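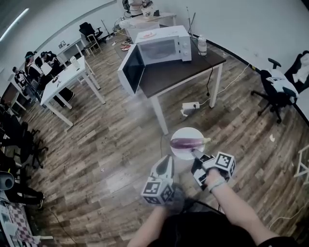 Microwaved Eggplant for One

I started doing eggplant in the microwave the summer my oven died, and I never really went back. It's fast, it doesn't heat up the kitchen, and you get that soft, spoonable middle that takes forever on a stove. My friend Prasert Ratanaporn got me hooked on it (he eats his with nothing but fish sauce and lime!), and I've been messing with the method ever since.

You need one medium purple eggplant, a plain round plate that's safe for the microwave, a fork, and a little salt.

Wash the eggplant and dry it off. Leave the stem on - it makes a good handle later. Now poke it all over with the fork, ten or twelve jabs, and go deep. Please don't skip this. I did once and spent the evening scraping seeds off the ceiling of my poor microwave.

Lay it on its side on the plate and set the plate on the glass turntable. Give it a spin with your finger before you shut the door, so you know the stem won't bump the wall and get stuck.

Cook on high for four minutes, flip it over, then go another three. Mine is a little old Solton, so if yours is stronger, check it sooner. You want it to slump when you press the middle with a spoon. Still firm? Add a minute at a time.

Let it sit for five minutes and use a towel to take the plate out. Then split it lengthwise, salt it, and scoop. I like garlic and sesame oil on mine, and leftovers keep two days in the fridge.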